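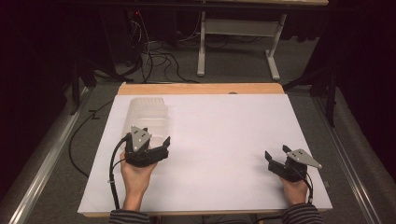

*Two hand-held grippers over a white board, with a translucent plastic container behind the left one.*

**Getting a short-run record through mastering and pressing**
Speaker notes, Hammad Khattak
Slot: 2:15 p.m., small room. Keep the questions for the end.

## 1. Opening

- Say who I am: mastering and cutting prep at Satti, mostly heavy and loud guitar records, some noise.
- Scope of the talk: what happens between the final mix and the finished 12-inch. No mixing advice.
- Running case: the second Plerorex album, released on Ratness. Pressing quantity 500, of which 390 were black and the remainder clear.
- The band gave permission to discuss the levels and the rejected test pressing. They did not want the session files shown, so stay off the laptop.

## 2. What arrived

- Ten stereo mixes, 24-bit, 96 kHz. No limiter on the mix bus for eight of them. Tracks three and nine had been printed with the limiter on.
- Asked for both again without it. Track nine came back. Track three could not be recalled; the outboard settings had not been written down.
- Pause here and ask how many people keep recall sheets.
- Track three was left with its limiter and the rest of side A was set to sit beside it. This cost some level on the other songs.

## 3. Side lengths

- Total running time 3402 seconds, or 56 minutes 42 seconds. Write this on the board.
- Divided evenly, that gives 28:21 per side at 33⅓. Too long for a loud cut on a single disc.
- Explain the trade: groove width and spacing follow level and low-frequency content. More minutes means less space per revolution, so the level comes down.
- For this kind of material I start to worry past 20 minutes a side. Other cutting engineers will give a different number. Take theirs if they are doing the cut.
- Options put to the label:
 - Single LP, whole album, low level
 - Single LP with two songs moved to the download
 - Double LP
- Ratness chose the double. The sequence had to be rebuilt for four sides, and the band wanted the long closing track alone on side D.
- Mention that the streaming order is still the original one. Someone always asks.

## 4. Low end and stereo

- Bass on the Plerorex mixes was recorded as two amps, panned apart. Large out-of-phase content under 150 Hz on five songs.
- On a lateral/vertical cut, the out-of-phase part becomes vertical movement. Too much of it and the groove gets very shallow or lifts out entirely.
- Used an elliptical filter at 120 Hz on the vinyl master only. The digital master was left alone.
- Play clip A, then clip B. Same passage, filter out and in. The difference is small on this PA. Tell them to expect that.
- If the band objects to the sound of the filter, the fix is at the mix: one amp to the center, the other high-passed.

## 5. Top end

- Cymbals and vocal sibilance are the usual source of complaints. The cutter head heats up with sustained high-frequency energy, and playback styli mistrack it.
- De-essed the vocal passages by hand on four songs. A static setting dulled the snare.
- Order matters. Put the brightest song first on a side, where linear groove speed is highest. The inner grooves run much slower and lose detail.
- On side B the band wanted the brightest song last. We discussed it twice. It stayed last, with a gentle shelf starting at 12 kHz.

## 6. Test pressings

- Flinbridge handled plating and pressing. Five test copies, double set.
- Listening procedure, read slowly:
 1. Play each side through on two different turntables.
 2. Log every click with side and time.
 3. Compare logs across copies. A click at the same time on every copy points to the lacquer, the plating or the stamper. A click on one copy is usually that copy.
 4. Check the center hole by watching the tonearm for side-to-side swing.
- Side C had a repeating tick from 4:10 to 4:22 on all five. Rejected. Flinbridge replated from the mother, and the second set was clean.
- The rejection added five weeks. The release was moved to August. The tour was not moved, so the first shows had no records on the table.

## 7. What to send a cutting engineer

- One file per side, with gaps already in place
- Timing sheet with start times for each track
- Catalog number and side letter for the runout, typed
- Separate vinyl master, labeled as such, with no clipping
- A phone number for one person who can approve changes

## 8. If time allows

- Half-speed cutting. Keep it to two minutes.
- 45 rpm for the shorter sides. Side D would have fit, but the label did not want mixed speeds in one package.
- Skip the colored vinyl question unless raised. Answer: the clear copies from this run measured no noisier than the black ones on my setup, and one title is not enough to say more.

## Questions

Repeat each question into the microphone. Return clip drive to the desk afterward and collect the timing sheet handouts from the back row.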